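Scroll wheel

A scroll wheel is a small disc set into a computer mouse, usually between the two main buttons, that moves a page up or down when turned with a fingertip. It is one of the loveliest bits of everyday design, and most people use it hundreds of times a day without a second thought!

How it works

Inside most wheels is a simple encoder, which turns each bit of rotation into a signal the computer can read. Many wheels click from one step to the next, and those little clicks are a joy in themselves: you can feel how far you've gone without looking. Others spin freely, wonderful for racing through a long spreadsheet. Pressing the wheel down often acts as a third button, commonly used to open a link in a new tab.

Colour and feel

Makers have played with rubber, metal and plastic rims, with ridges for grip, and with colours that stand out from the shell. Collector Eun-seong Joo of Grasenley keeps 200 mice sorted by wheel colour, and her favourite shelf holds 11 with red ones.

Care

Dust and hair can make a wheel skip. A puff of air along the gap is often enough, with the mouse unplugged or switched off first.

See also: Trackball, Touchpad, Computer keyboard
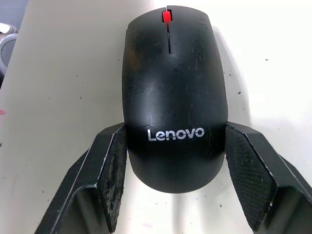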